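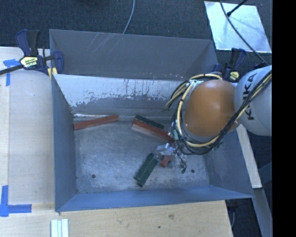 Ticket: Block bin cell, gripper comparison
Opened by: Ehsan Khokhar
Component: end effector / controller
Status: open, workaround in place
Priority: medium

Summary
Failed picks near the far wall of the metal bin with the Pavska fingers on the KUKA arm. The Gukon fingers do not show it with the same controller settings.

Setup
KUKA arm, bin clamped at the corners, red and dark green blocks. Grasp planner is Katora, default approach angle.

Results
Gukon: 46 picks attempted, 43 good.
Pavska: 46 picks attempted, 34 good. All 12 failures were on blocks lying along the far wall.

Log
09:10 – Reran hand-eye calibration. No change.
09:45 – Lowered closing speed. Fingers still stop short on long blocks parallel to the wall.
10:30 – Suspected cable drag on the wrist. Retied the bundle and repeated the far-wall poses. Same stop position, so drag is ruled out for now.
11:20 – Controller trace shows the contact threshold tripping before closure. The outer finger touches the wall first and the controller reads it as a grasp.
13:05 – Raised the threshold for far-wall poses only. Picks complete, but the finger scrapes the sheet metal on the way up.

Correction, 14:00
Pavska count above is wrong. It should read 34 good, 12 failed, of which one was a dropped block in mid-bin.

Workaround
Tilt the approach away from the wall before closing. Leave the threshold at default.

Next
Repeat with the Chareonsuk fingers, same block layout. Need the finger width from the drawing before I set the wall offset – Ehsan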